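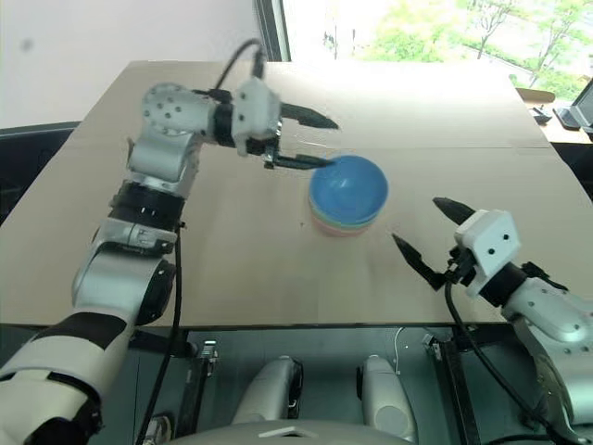
4.2 Collecting demonstrations

Two ways of showing the task were used, by hand and by remote. In the by-hand condition the operator holds the wrist and walks the arm through the motion, motors slack. In the remote condition a pair of small leader arms (Oria) is moved and the robot copies. Same table, same bowls, same start pose for both.

Figure 3. Work area for the nested bowls task. Stack on the cardboard, both grippers open, left fingertip close to the rim of the top bowl.

Task is simple to say: take the top bowl off the stack, set it down, go on to the next. Hard part is the rim. Bowls nest tightly and the finger has to get in at one edge without dragging the whole stack. Operators tended to come in low with one jaw and close slowly. Cardboard was kept on the table throughout — bare tabletop gave too much glare in the head camera by mid-afternoon.

We recorded 700 demonstrations at the Buenaventura site in April and kept 500. Dropped ones were mostly double lifts (two bowls come up together), plus a few where the logging stopped early. Episodes longer than 30 seconds were cut from the set no matter how they ended. We did not re-label anything by hand after that.

By-hand demos were smoother at the wrist but the operator's forearm got into the head view, sometimes over the bowl itself. For that reason the joint path was replayed afterwards with no one at the table and the video taken from the replay. Replay doubles the time per episode and now and then the stack had shifted a little, so the grasp missed. Those were thrown out too.

Remote demos need no replay. They are jerkier, esspecially near contact, as the operator feels nothing through the leader arms. Practice helped. New operators did three warm-up runs before any recording counted.

Both sets were stored in the Soreo format and trained with the Nereo policy, settings unchanged form Section 3. Colour of the top bowl was not given to the policy as an input. Results by condition are in Section 5.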